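Home | Lists | Archive | Search | Log in
We use cookies to keep you signed in. OK

Re: [gripper-users] Lornis hand-held kit, worth it?
August 2, 2025, by Hongjun Kong

On the list, Ernik wrote:
> Has anyone tried the Lornis kit on soft stuff? We do
> blocks fine with our Prurner, but fabric is a mess.
> Is the wide finger set any good?

Hi Ernik,

Yes, and I've been having a great time with it! We got ours in March and I've logged 521 demos so far, almost all of them cloth (socks first, then hats, now winter gloves). The wide fingers open far enough that you can come at a puffy glove from nearly any side, which my old set never let me do.

Gripes: the trigger spring is stiff, and after 20 minutes my thumb knows it. Knit cuffs also slip if you grab only the edge, so go deeper than feels right. I lost 51 demos before I learned that.

Current task is gloves on a bare wood table, one pink and puffy, one flat gray knit:
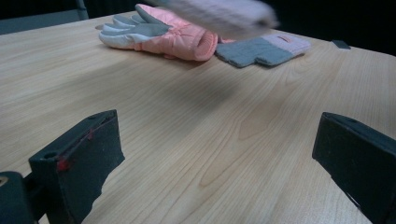
SETTINGS I USE
- Slow close, force level 2
- Sugawara's export script from the list files, no changes

Happy to send you a batch if you want to compare!

Hongjun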